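**Urilico desktop app stuck on "syncing" after update**

**baris_k** – 2/18/21
Updated the desktop messenger and now it hangs on "syncing" every time I open it. The phone app is fine. My history is more than 2000 messages in one group, if that matters. Already logged out and back in twice.

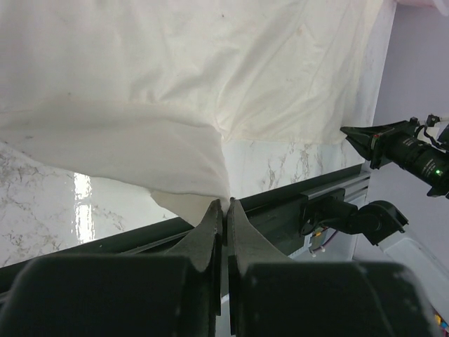
I also tried deleting the cache folder. It came back at the same size and the app still hangs. Windows 10, 6 GB of RAM.

**osula52**
Same problem on my laptop. Turn off "download media automatically" before you log in. Mine finished after that.

**Yoshinori Kinoshita**
I don't think media is the cause. I have it off and I still get stuck at 446 messages. Going back to the old version is the only thing that worked for me.

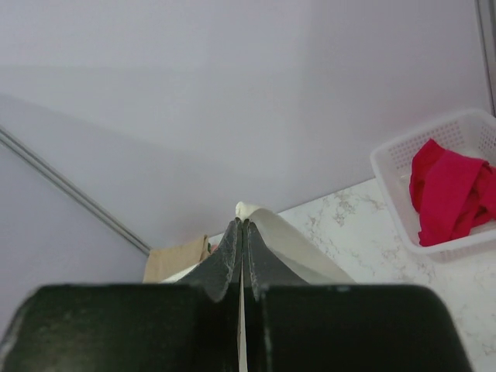

*White fabric held in the gripper*

**osula52**
Going back is a bad idea. The old version stops getting security fixes in April. Did you turn it off on the phone too? There are two settings.

**Yoshinori Kinoshita**
Only on the desktop. Will check the phone tonight. I still say a chat app shouldn't need this much work to open.

**Merike Rebane**
Check how many linked devices you have. I had an old tablet on the list, removed it, and the sync went through. I moved my family chat to Sqalli last year and half of them never followed, so I'm stuck with this one.

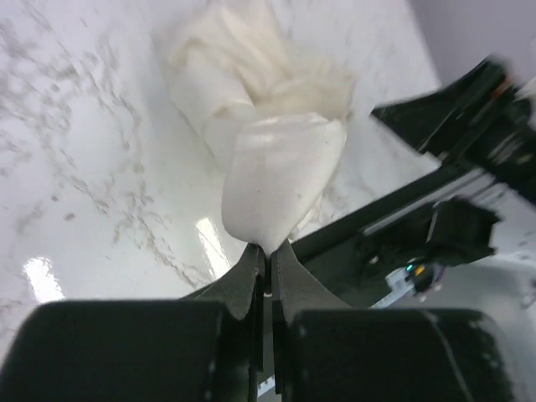 *Crumpled white cloth on the marble countertop*

**baris_k**
Removed two old devices and turned off media in both places. It got past syncing, but search only finds messages from this week. Does the index rebuild by itself?

**osula52**
Mine did. Leave the app open overnight.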